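Intro to Automation, Unit 5
Notes on the Grevville open day, 2025-03-25

Before the visit, read pages 1 to 3 of the Zarnby packet.

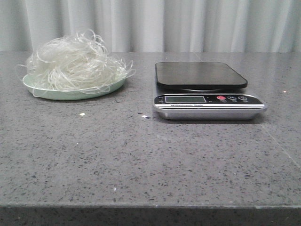
Nahuel Sosa asked whether weighing food is really a robot job, given that a plain hopper with a gate under it has been portioning rice for decades. Keep that question in mind. It comes back on the worksheet.

The task on show is portioning. The arm has to take noodles from a plate and put a set weight on the scale, with a target of 12 grams. Rice pours, so a hopper works well. Noodles hook onto each other. A pinch from the top of the heap can bring up two strands or half the plate, and the strands that stick out past the rim catch on whatever goes by.

Terms you need

Tare: setting the scale to zero with the empty dish on it.
Overshoot: the amount by which a portion goes past the target.
Settling time: the wait until the reading stops changing.
Drop: material that leaves the gripper before it reaches the scale.

How a trial runs

The operator starts each trial with the scale clear. The arm picks, moves over, lets go and waits for the reading to settle. If the portion is light, it goes back for more. If it is heavy, it takes some off, and this is the slow part. A trial ends after 3 corrections whether or not the weight is right.

The Clanham group logged 282 trials in January and threw out almost 200 of them after a change to the fingertips. Use only the trials that were kept when you fill in Table 2.

For next class

Write one page on Sosa's question. Say which foods you would give to a hopper and which to an arm. Include one case where you would use neither. Villaseñor, chapter 4, has a section on tangled materials that will help. Bring the worksheet too, with your name on both sheets.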